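Search articles Go Advanced Random page

Vurnasano

Vurnasano is an indoor game in which two sides take turns rolling a small, badly made ball down a hallway. It is played mainly in the hill town of Lelatel and in the apartment blocks of Cárdenas, where the winters are wet and the hallways are long. The game has a written code of 33 rules, most of which deal with doors.

Origins

The game is usually traced to the boarding houses of Lelatel, where wool buyers waited out the rains with very little to do and a great deal of hallway to do it in. The first balls were lumps of dried bread dough. Local tradition says the name comes from a landlady who threw the players out. Local tradition also claims that she was the best of them, and no effort has been made to square the two accounts.

The schoolteacher Gebhard Berchtold wrote down the rules after a Friday match ended in a lawsuit over an umbrella stand. His book, The Long Game Indoors, runs to 70 pages. The first 45 are about his neighbors. It remains the standard source, mainly for lack of a second one.

The hallway

A proper hallway is straight, bare of rugs, and closed at the far end. Width is left to the players, who have to live there. Berchtold preferred a pale floor, on which a ball can be followed by eye for most of its trip, and disliked dark ones, on which it can be followed only by argument. Side doors may be open or shut at the start of a round but must stay that way until the round is over. Anyone who needs to leave a room during play is asked to wait, and in Cárdenas there are well-known cases of people who waited through dinner.
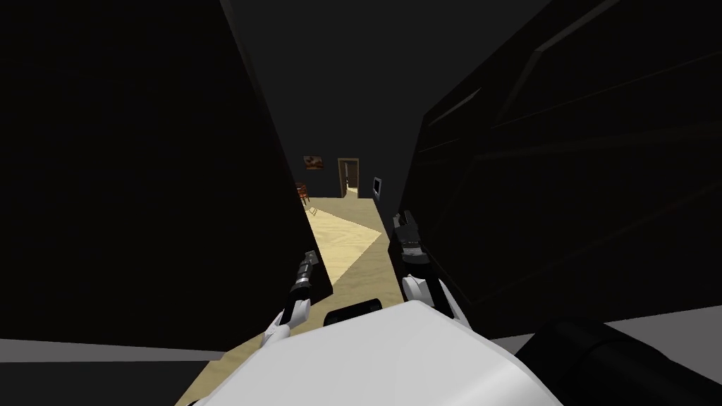 The ball

Perfectly round balls are banned. Rule 6 calls for a ball "of honest shape," which is taken to mean round enough to roll and lumpy enough to be blamed. It must fit inside a closed fist. Bread, clay, cork, and wound string are all allowed, and each has a following that looks down on the other three.

Before a match each side inspects the ball on a table covered with dark cloth, which is supposed to show up its bumps. The inspection may last as long as either side likes. Under the Wirkov variation, played in the flatlands to the east, the ball is swapped for a new one halfway through, and the inspection starts over. Wirkov matches are not popular with spectators.
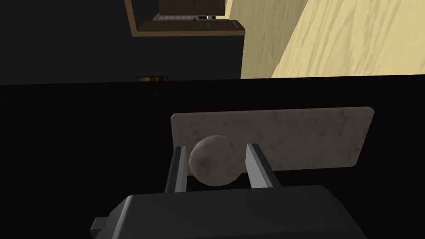 A small, roughly round object with a slightly lumpy surface.

Play and scoring

Each side rolls once per turn. A ball that stops short of the far wall scores one point for every door it has passed. A ball that touches the wall scores nothing, and a ball that goes into an open room belongs to whoever is in the room until they choose to give it back. The first side to reach 21 wins. In the older form of the game there was no winning score, and play stopped when the lamp went out.

Cheating is mostly a matter of breathing on things. Berchtold lists four kinds of draft and rules on all of them, though his ruling on the fourth refers to a diagram the printer left out.

Modern play

The Lelatel open is held each June in the old grain exchange. It once drew a crowd of 3082, a figure supplied by the organizers, who also sold the cushions. Attempts to move the game outdoors have failed. A league on the Cárdenas waterfront lasted one season and lost most of its equipment to the harbor.

See also: Hallway etiquette; Lelatel; Umbrella stands in law

Comments (4)

doorstop_ed: Rule 6 says "of fair shape" in my copy. Could somebody check a first printing?

Marla T: We played with wound string and I am not sorry. Cork bounces.

wirkovfan: The inspection IS the match. The rolling is just there to settle ties.

doorstop_ed: Found the first printing in my uncle's attic. It says "honest." Page 52 has been used to light a stove, so I still can't help with the drafts.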